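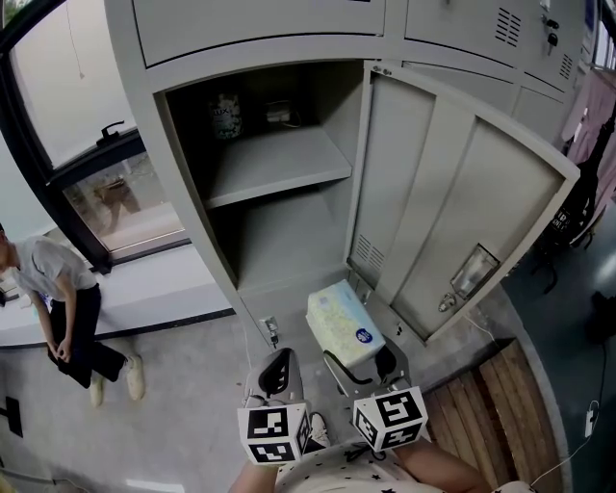
Avley hand grippers: three weeks in

So I finally got my hands on the Avley kit (two handheld grippers, cubes already fitted, 807 dollars for the set) and I've been dragging it all over the place ever since! Areeba Khokhar wanted everyday pickups, so lockers and tissue packs it is. Soft packs are harder than they sound – squeeze too much and the wrapper folds up on you.

My favorite bit is the markers. Big, bold squares, and I didn't have to stick a single one on myself. Least favorite: the strap, which rubs after 54 or so tries... make that 54 exactly, I keep a tally.

Costel has the spare set until January. Want a turn after him? Drop me a note.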